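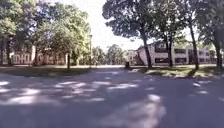 Figure 2. Allée pavée entre deux bandes d'herbe, en grande partie à l'ombre.

3.2. Le culte en famille : ce que racontent les carnets

J'en viens à la partie de l'enquête qui m'a donné le plus de mal, et aussi (je l'avoue volontiers) le plus de plaisir : les carnets. J'avais demandé à 19 foyers de la paroisse d'Ollham de noter chaque soir de juillet s'ils avaient prié ensemble, à quel moment, et ce qui s'était dit autour de la table. Je m'attendais à des cases cochées. J'ai reçu des recettes, des dessins d'enfants, des listes de courses et une page entière sur une dispute à propos du Psaume 50, que le fils aîné trouvait trop sévère et que la grand-mère voulait relire tous les soirs !

Premier constat, le samedi domine. Les familles le choisissent pour des motifs très terre à terre – pas d'école le lendemain, le repas traîne, on a le temps. Or les manuels de piété domestique que j'ai dépouillés recommandent presque tous le matin, et le recueil de Derese, imprimé en 1758 et encore cité en chaire, va jusqu'à fixer la prière avant le premier repas. Aucun des foyers ne suit cette consigne. Une mère écrit simplement : « Le matin, on cherche les chaussures. »

Le deuxième point concerne l'argent, et là j'ai été prise de court. Mon guide d'entretien n'en parlait pas du tout. Pourtant la dîme revient sans arrêt dans les carnets, souvent par la bouche des adolescents, qui touchent un premier salaire et demandent s'il faut compter le brut ou le net. Wubit Ayele, qui a relu et codé les carnets avec moi, proposait de classer ces passages sous « gestion du budget ». J'ai préféré « pratique religieuse », et nous en avons discuté longtemps. Nous avons fini par garder les deux codes, quitte à ce qu'ils se chevauchent dans le tableau de l'annexe.

Reste la question du support. La paroisse distribue un feuillet imprimé le dimanche et publie le même texte en ligne. Je pensais que les plus jeunes parents iraient tout droit vers l'écran, eh bien non : le feuillet reste sur le frigo, il prend des taches, on le retrouve. La version en ligne sert surtout de secours, quand on est en vacances ou que le chien est passé par là. Je reviens sur ces usages dans la section suivante, avec les entretiens menés à Prelon.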